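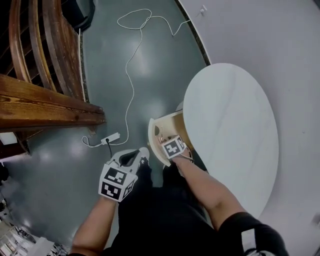

**Werkstattheft, 2022-12-13**

Heute endlich die Leimproben vom runden Beistelltisch Říha weitergemacht. Der Auftrag kommt von der Firma Brorard, sie möchte die gebogenen Zargen ohne Schrauben haben. Ich war im Juli noch dagegen und bin es ein wenig immer noch, aber die Proben sind besser geworden.

Stand der Proben:

- Probe A, Knochenleim: nach 40 Stunden unter der Zwinge geöffnet. Fuge dicht, aber an der Innenseite ist Leim ausgetreten und ich habe ihn zu spät entfernt. Man sieht dort einen Fleck, der die Beize nicht annimmt.
- Probe B, Weißleim von Jidenura: Fuge gut. Beim Biegen von Hand hat sie leise geknackt. Ich habe die Stelle mit Bleistift markiert und lasse sie liegen.
- Probe C, wie B, aber die Flächen vorher mit Korn 88 geschliffen. Nein, falsch geschrieben: mit Korn 80. Die 88 ist die Nummer vom Regalfach, wo das Papier liegt.

Zum Schleifen noch eine Bemerkung. Mit Korn 400 wird die Fläche für das Öl sehr schön, für den Leim ist sie mir zu glatt. Bitte also die Leimflächen nicht mitschleifen, auch wenn es schneller geht. Bei der letzten Zarge musste ich alles wieder aufrauen und die Kante ist dabei rund geworden.

Das Öl Giltine habe ich auf zwei Reststücken versucht. Einmal dünn aufgetragen und gleich abgewischt, einmal länger stehen gelassen. Das zweite Stück klebt noch. Vielleicht ist es in der Werkstatt zu kalt, der Heizkörper bei der Hobelbank wird nur oben warm.

Die Schablone für den Bogen stimmt nicht mit der Zeichnung überein. Ich habe den Radius dreimal nachgemessen und glaube, dass die Zeichnung für die alte Platte gemacht ist. Ich frage bei Brorard nach, bevor ich weiter säge. Bis dahin bitte die Schablone an der Wand hängen lassen und nichts daran korrigieren.

Noch zu tun: Zwingen mit 50 cm suchen, Leimtopf reinigen, Probe C morgen früh öffnen.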